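Notebook, Vellov sim bench
June 2, 2024

Spent the morning on the written rules for simulated runs, mainly the section on what has to be true before an episode is allowed to count. The old text in the Kollance folder says "check the scene" and leaves it there. Weidong Tian and I have each been reading that our own way, so our pass and fail marks don't line up.

Went through the current batch, 459 episodes. Pulled 13 where his mark and mine differ. Of those, 7 are differences about clearance at the start pose. The rest are about what to do when an object is already tilted at the first step.

Draft wording for the start pose:

Both arms are clear of furniture, walls and door panels in the collision model. The check is made on the collision shapes and written to the log. A look through the head view is not enough, as the torso hides part of the counter and you can't judge the gap under the forearm from there.

No object is touching a gripper unless the task sheet says so.

Any door is at the angle given in the task sheet. "Open" by itself is not an angle. 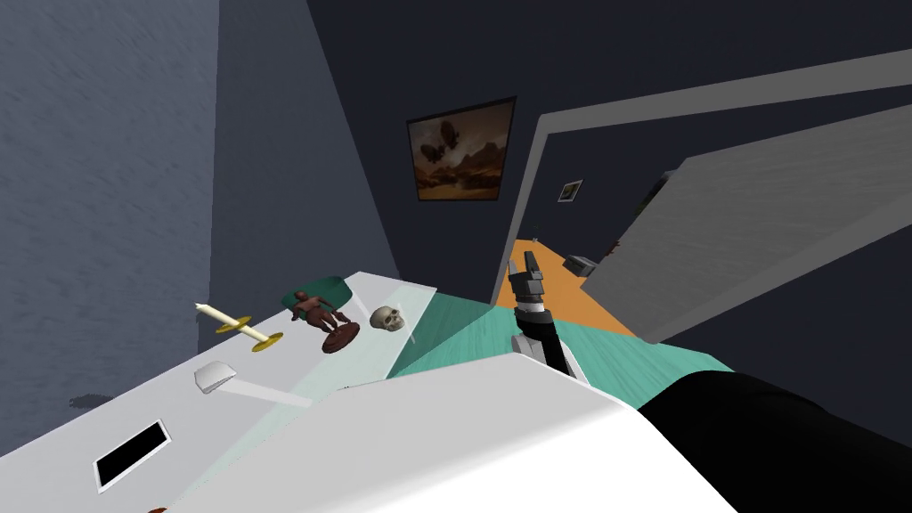

Counter room, head view. Arm over the teal floor, door to the next room open, candlestick at an angle on the counter.

The candlestick is the kind of case we disagree on. Weidong would reject any episode where an object isn't upright at the start. I would accept it if the task sheet lists that pose and the object has settled. We settled on this: let physics run 200 steps with the arms held, then compare poses. If anything is still moving, reject. If it has stopped but doesn't match the sheet, reject and file it against the scene, so it doesn't get scored as a robot failure. That last part matters for the Povora comparison, where scene faults have been getting mixed in with planner faults.

See-through panels need their own line. The pale green one by the skull lets you see the surfaces behind it, so a reviewer working from the picture can easily treat that space as free. Rule: every transparent part gets a collision shape, and the scene author signs for it. Still have to go back and check this on the older Nuttall scenes.

Naming: the sheets use "statue", "figure" and "figurine" for the same sort of object. Going with "figurine" everywhere. Old logs stay as they are – no editing after sign-off, only a note appended with initials.

Open items:
Weidong to re-mark the 13 using the new wording, without looking at my marks. I do the same.
Decide whether the settle check runs on every reset or only on the first load. I lean toward every reset, cost to be measured.
Ask for the door angle to be a required field in the task sheet.
Freeze the text before the July batch.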